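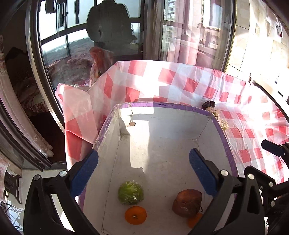

Page 1 of 2

Uvemstead Help > Kit and gadgets > Grippers

Prudeo hand gripper kit, worth it for fruit and veg sorting?

Asked by Yeison Urrego, May 26, 2022

Looking at the Prudeo kit, the hand-held one with two jaws and the ribbed blue pads. Want it for teaching pick and place on produce. Oranges mostly, some lumpy root stuff, a few things wrapped in film. Trays are shallow white ones with a purple rim, label on the rim says 28x24x12x4cm I think. So not much depth to play with.

Questions realy:
Do the pads mark soft fruit?
Does cling film confuse it or just slip?
Is the Orutance one better for the extra money? Seller here wants 106 for the Prudeo, 98 without the spare pads.

Not fussed about the software, have my own. Tried searching, only found a thread on door handles.

2 answers

Katherine Taipe
Had the Prudeo since July. Short version, buy it, get the spare pads.

Pads first. Ribbed ones are soft enough for oranges, I've not bruised one yet. Ripe plums yes, lost a few. If you squeeze the trigger all the way it will go through a tomato so practise on something cheap.

Film: slips if you grab where it's loose and creased. Go for the widest part of the fruit where the wrap is tight and close slowly. Also the shine. If you're recording with a camera in direct sun the wrap gives you little white highlights and my tracking went to pot. Moved the tray into shade, fine after that. A strip of sun falling across half the tray is worse than full sun in my experience, the exposure jumps about.

Shallow tray is OK but the jaws are wide. They open out past the sides of a small tray and the tips catch the rim. Put the fruit well apart, and nothing tight in a corner, you can't get a pad down behind it. Two items touching, take the top one or the outside one first. Lumpy stuff you want to turn the wrist so the pads land on the flatter sides.

Joint pins want checking. One of mine worked loose after about 20 hours, bit of threadlock and its been fine. The screwdriver in the box is rubbish.

Oh and if you put the tray on a plastic tablecloth tape the cloth down. Mine slid every time the jaw nudged the rim.

Never used the Orutance so can't say.

Comment from Yeison Urrego: thanks, very useful. Which threadlock, blue?
Comment from Katherine Taipe: blue yes. NOT red, you'll never get the pin out.

isik_rob
orutance is heavier, my arm hurt. same sort of grip. pads cost more. I sent mine back and got the Işık one, which has 11 pad shapes but only two are any use

Was this page helpful? Yes / No
Next page: Replacement pads, where to buy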